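The Covered Way

The carrier started at Hurkthorpe in May. Before that, I was the post.

I had other duties on paper, but the post was what I did. Trays from the front office down the covered way to Records, samples from Records back up to the laboratory, keys, parcels, birthday cards, a forgotten umbrella. Fourteen rounds a day if nothing went wrong. I had done it long enough to know which roof panel dripped and which door stuck in summer.

Bistitz, who own the place, sent a man to explain. He said the machine was called Ban and that it would do the carrying, and that I would be moved to the desk where its camera pictures came in. I would watch it learn the route. When it was unsure of something it would stop and ask, and I would tell it to go or wait. The pay was the same. I asked whether I would still be going outside and he said there would be no need.

So I sat down. The desk was in the old stationery room, with one screen and a kettle. Ban went out at eight with its first tray and I went with it, in a manner of speaking.

It asked about everything in those first weeks. A wet patch, wait or go. A shadow by the kerb, wait or go. Mostly it asked about people. It would stop dead when anyone came towards it, even if they were a long way off, and a box would come up on my screen with the picture in it.

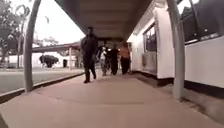 Just tell it to go round us, said the laboratory, when I rang to ask how they were finding it. We move over for it now anyway. You used to move over for us.

I wrote that down in the log, since I'd been told to write down comments. Then I pressed go.

By the end of the month it had asked me 1547 questions. The figure came in a report from Foltitz, the firm that looked after the software, and they were pleased with it, and more pleased that the last week had only 300. They said my answers were very consistent. I had never had anything written about my work before, and I took the page home and put it in the drawer with the gas bills.

What I hadn't expected was how little I would hear. When I carried the trays I knew who was leaving and who was expecting and who wasn't speaking to whom. People told me things because I was there for half a minute and then gone. They didn't tell Ban. They put the tray on top of it and pressed the button, and some of them said thank you, and it went. I saw them going past on my screen and tried to guess from the way they walked.

Once a woman from Records came to my door at dinner time and stood there looking at the kettle. She said she'd thought I had retired. I made her a tea and she stayed until the bell, and told me about her son's house, and the trouble with the drains, and the new supervisor. Ban asked me two questions while she was talking. I answered them without looking properly.
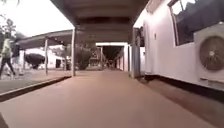

After that I began leaving the door open. A few others came, one or two a day, usually with some excuse about a missing parcel. I bought a second box of tea bags and then a tin for biscuits.

The questions kept dropping. A hundred in a week, then forty, then a week when it asked me about nothing except a ladder. The man from Bistitz came back and said this was what they'd hoped for. He asked what I did with the rest of the day. I said people came in. He asked what about, and I said different things, and he wrote something down.

He hadn't made up his mind about the desk, he said. They would look at it again after the summer. He drank his tea standing up and went back along the covered way to his car, and at the second post Ban stopped for him and asked me what to do.

I let it wait until he had gone by.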